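The Club That Folds Its Own Laundry
By Clémence Jacquet

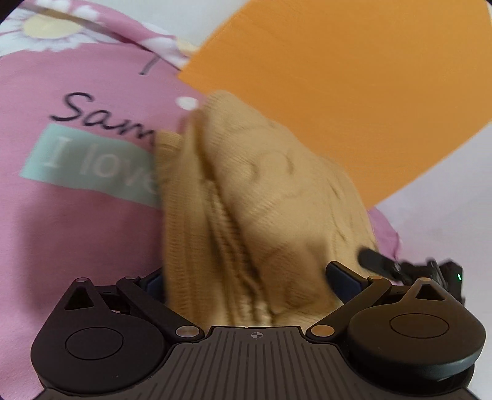
When Séverine Masson started the robotics club at Kendavley, she expected that the students would want to build something with wheels. They voted for laundry. "I asked them to choose a problem from their own home," she says. "Everybody had the same one."

The club has now 42 members and one long project, which they call Kornora. The idea is to teach a robot arm to sort and fold clothes by showing it how people do it. The students take a hand-held gripper, pick up a piece of clothing, put it down again, and the camera on the tool records every movement. Each recording is short. By 1/23/24 they had saved 3765 of them.

Knitwear is the hardest. Taner Aksoy, who is in his second year, explained to me that a shirt stays more or less flat, but a thick knit closes into a ball as soon as you squeeze it. "You must take it near the border, and slowly," he said. "My first 67 tries with wool we had to delete." He did not seem very sad about it – he was already preparing the next one.

Beca Price looks after the recordings. She watches them in the evening at double speed and writes a note for each one that is too fast or too dark. Her notebook is full of small complaints to her teammates, some of them underlined twice.

In spring the club will go to the Buchanan student competition, where the arm gets a basket of clothes it has never met. Last year the team from Conov won there with towels only. Masson finds this a little bit unfair, but she has read the rules and towels are allowed.

Her students have decided to bring sweaters.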